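Notebook, wiping task, two-arm station
September, entry started 9:40

Continuing from the last entry. The question is still the same: if a person interferes during a demonstration, do we get a better policy, or do we only get messier data? The last set was collected without any interference and the policy trained on it wipes nicely until something changes, and then it continues the old stroke as if nothing had happened. I want to know whether this comes from the model or from what we show to it.

Setup for today. The shelf is the two-tier one with four boards, two up and two down, joined in the middle. I kept it because the lower boards are difficult: the arm must come in under the upper board, and the black frame takes away a lot of the free space. Duster in the left gripper. The right gripper stays at the upper right board and should hold the shelf still with light contact. In the first trials I let the right arm rest at home position and the whole shelf moved along the table with each stroke, so those trials are marked and will not be used.

Debris is of two types, brown crumbs and small colored sticks. The sticks are easy to see for the camera but they roll. The crumbs are hard to see on oak color but stay where they are put. I think we should report these separately and not as one score. In the Mudberg set they were put together and afterwards it was not possible to say what the number means.

Protocol, as I wrote it on the sheet:

Operator starts the stroke on a lower board, left end first.
Second person stands behind the shelf with another duster of the same kind and may enter over the upper boards at any moment, but not over the board being wiped.
Operator does not stop for the person. If the distance becomes too small, operator slows down and waits, and this waiting stays in the recording.
Debris which falls on the table is left there until the end of the trial.

The third rule took some discussion. Loteo, our annotation tool, cuts the idle segments by default, and with the default on, all the waiting disappears. For this study the waiting is exactly the behavior we want to learn. I turned the cutting off for this project. Please check that it is off also on your machine before you export!

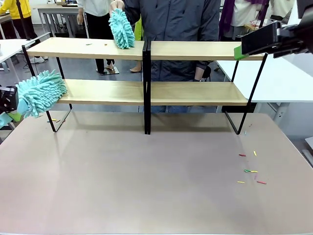

Page last changed: September, 16:25

The same-duster condition is harder than I expected. When the person's turquoise duster is over the upper left board and the robot's is at the lower left board, the two have the same color and the same texture, and the segmentation often gives them one label. In the wrist view there is no problem. In the fixed view the mask jumps from one duster to the other, and then the predicted contact point is on the wrong level of the shelf. I saw this in 3 of the 4 trials I replayed before lunch.

Two possible ways:

(a) Give the person a duster of a different color. Simple, but then the model can learn "turquoise is mine" and we have learned nothing about interference.

(b) Keep the same duster and add the gripper pose as an input to the mask step, so that the mask must be connected with the gripper. More work, and I need to redo the calibration of the fixed camera first.

I prefer (b). The colleagues in Midtbø used something similar for the cable task and their code is on the shared drive, but it expects one arm only. I will look how much must be changed.

Right gripper: the green pad on the fingertip is good for holding, however the contact is not stable in the log. The force reading goes to zero and comes back several times in one trial, although by eye the pad does not leave the board. Either the threshold is too high or the pad is too soft at the edge. I lowered the threshold by half and the drops were fewer but still there. To be tested with the harder pad from Driltex, if we still have one in the drawer.

Sticks on the tabletop: I do not count them as failure of wiping. The task is the shelf. But the policy looks at them. In the attention maps there is a clear spot on the table at the right side in front of the frame, also when the arm is working on the left. For the next batch I will vary the debris on the table on purpose, so that it carries no information about the boards.

Plan is 100 demonstrations with interference, then the same number without, same shelf position, same operator. It takes about two days if the calibration holds. Before training, compare the stroke lengths of both sets, otherwise we compare different motions.

Open points
- crumbs on the upper left board: decide if they are placed before or after the reset pose
- force threshold, see above
- mask step with two arms
- ask who changed the export folder name, my script does not find it anymore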